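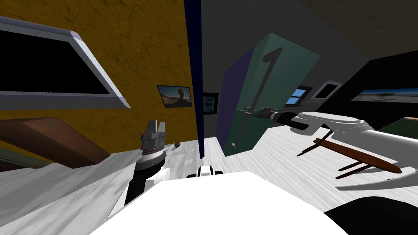 Sibel Gezer writes that the earlier version of these instructions told tenants how to fix a picture to a wall but left out how to find the right height, and that two of her frames had to be moved as a result. The section on measuring has been rewritten in response.

Hanging framed pictures in Skundside flats

These instructions apply to frames weighing no more than 4 kg. Heavier items, and all screens, must be fitted by the maintenance office.

Before you start

You will need a tape measure, a soft pencil, a spirit level, a small hammer and a picture hook of the correct rating. Walls painted since July should be left to harden fully before any hook is fitted. Textured finishes mark easily, and masking tape should not be left on them overnight.

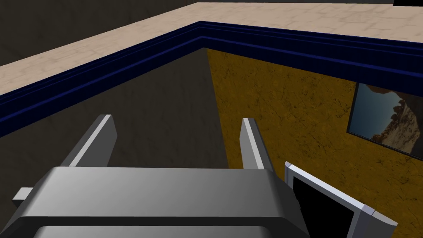
Monitor against a yellow wall.

Measuring

1. Decide where the middle of the picture is to be. In rooms where people mostly sit, a lower position is usually more comfortable.
2. Measure the height of the frame and halve it.
3. Pull the hanging wire upwards at its centre, as it will sit under load, and measure from the top of the frame down to the wire. A frame 930 mm high with a drop of 90 mm should therefore have its hook 375 mm above the chosen middle point.
4. Mark the hook position lightly in pencil.

Do not drill or nail directly above or below a switch or socket - cables commonly run there. If in doubt, stop and contact the office.

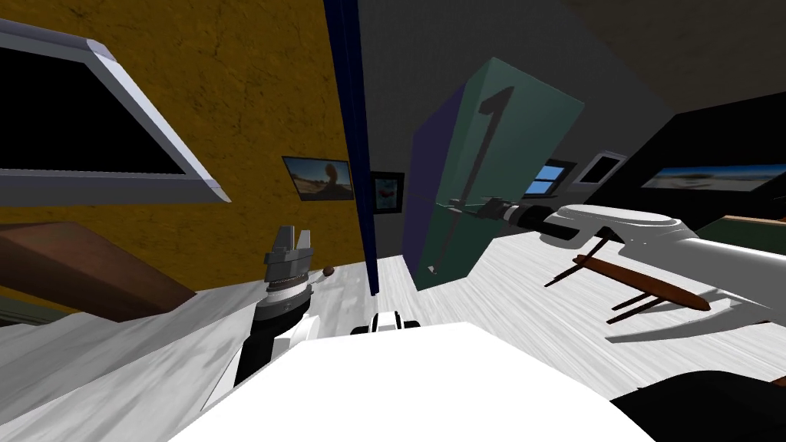 Small framed picture on a yellow wall, to the right of a wall-mounted monitor.

Fixing

Hold the hook flat against the wall with its lower edge on the pencil mark. Tap the pin in at the angle set by the hook, using light blows. If the plaster crumbles, remove the pin, fill the hole and choose a new position once the filler has set.

Hang the frame, check it with the level and adjust the wire. Felt pads on the lower corners will protect the paint.

Leaving the flat

Hooks may remain in place if the incoming tenant agrees in writing. Otherwise, remove them, fill the holes and sand the filler smooth. Requests for matching paint should be made on form 93, stating the room and the colour of the wall.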